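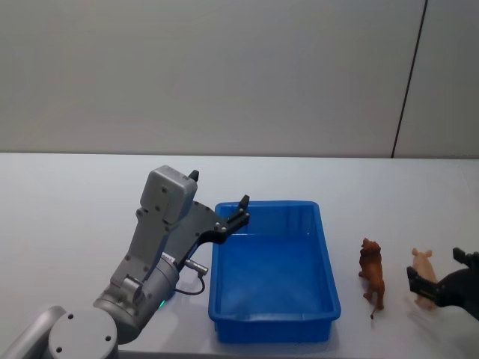

4.2 Naming and sorting at the Firkcombe toy library

One of the great pleasures of this study was finding out how much language is packed into the borrowing of a toy. Families in Firkcombe can take home a bag of toys for three weeks, and when the bag comes back, child and parent sit down with a member of staff and go through what was in it. We recorded 47 of these return conversations between March and July. They are lively, funny and full of talk that we simply did not hear in our earlier classroom recordings (Section 3).

The most striking thing is how seldom a toy animal is called by one name all the way through. A child might begin with "piggy", move to "the mummy one" when a second pig turns up, and finish with "her". Parents follow these changes with wonderful speed. Of the 700 animal references in the transcripts, 300 used something other than the plain species name, and the share was highest in families where more than one language was spoken at home. We had expected the opposite! Essien's reading is that bilingual parents are already used to offering two words for one thing, so a third or fourth costs them nothing.

Farm animals drew the richest talk. They come with noises, with food, with books and songs, and very often with a real field that the child has been past on the bus. Pigs led the way, and several children had a whole family history ready for them.

Figure 4. Toy pig in a blue tray.
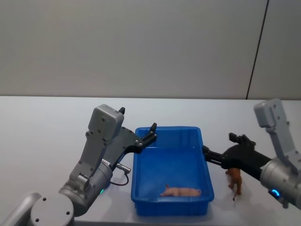 4.3 Wild animals and the pull of the story

Wild animals worked differently, and we were delighted by how clearly the difference showed up once Rivadeneira had finished coding the transcripts. Talk about farm animals tended to stay in the present ("he's hungry", "she wants her tea"). Talk about wild ones ran off into the past tense almost at once. Children told us what the tiger had done in the night, where the elephant had been, and who had been very cross about it. In 34 of the conversations, the first past-tense verb from the child came in the same turn as the name of a wild animal or in the turn straight after it.

We think the reason lies in how the children meet these animals in the first place. Hardly any of them know a crocodile except through a book or a screen, where it arrives with a plot attached. Picking up the toy seems to pick up the plot as well, and the grammar comes along with it.
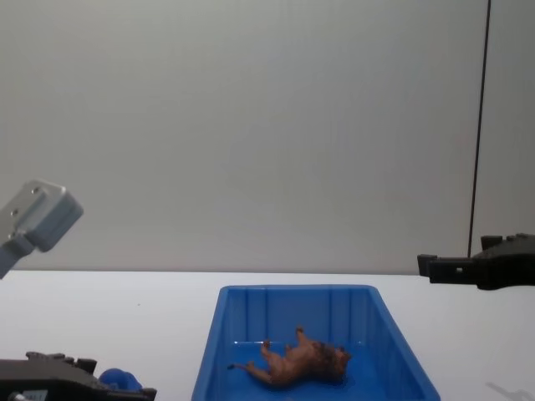 Posture mattered more than we had guessed when planning the coding scheme. Our first version recorded only which animal was being talked about, and we nearly left it at that. Then, on going back over the transcripts, we kept meeting remarks about how a toy was lying or standing. A lion on its back with its legs in the air, like the one shown here, is a gift to a four-year-old: it may be asleep, poorly, being tickled or pretending, and each of those calls for a different verb and usually a "because" to go with it. We therefore added a posture code (upright, on side, on back) and went through the whole set again, which took most of the summer and was worth every hour.

Agreement between the two coders on posture was good for "upright" and weaker for the other two, mainly where a child's words were all we had to go on. "He's gone flat" defeated us both. We kept such cases in the totals but left them out of the comparison in Section 5, where we turn to the parents' side of the talk and ask how often a child's explanation was taken up, stretched or gently put right.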